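I've crossed on the Ruvstead chain ferry most mornings for 9 years, so when Setberg brought in their new foot passenger pass I bought one straight away (I do love a bargain!) and I've been meaning to write it up ever since.

It comes as a little card on a loop, and you tap it at the post by the slipway. Mine has taken me over 293 times now and only refused me twice, both in heavy rain. Corina Vasiliu in the ticket hut waved me through each time, bless her. 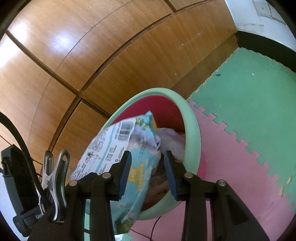

Getting About: Ferries and Bridges

My one grumble is the top-up machine on the Horgan side - it's slow, the screen is hard to read in sunshine, and the boat won't wait for you. Do it at home the night before if you can. Still, 23 minutes by the Larkitz bridge against a lovely breezy crossing with a flask of tea? I'd buy the pass again tomorrow, and I've told my sister to get one too.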